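Florin Jitaru lights up when the talk turns to budgets. He plans equipment for the Sturerach kitchens, and in April he got approval for two robot arms to handle metal trays.

“I was so happy I called my sister!” he says. “We'd been pricing this for almost 90 days.”

The arms were the easy part. Grippers, spare fingers, training hours — all of that sat on separate quotes, and he had to chase each one.
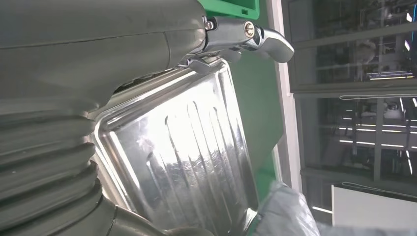

“Ask what the fingers cost to replace,” Jitaru says. “I put two spare sets in the first-year budget and I'd do it again.”

The Ulloa site is next on his list, and he already has the floor plan taped up over his desk.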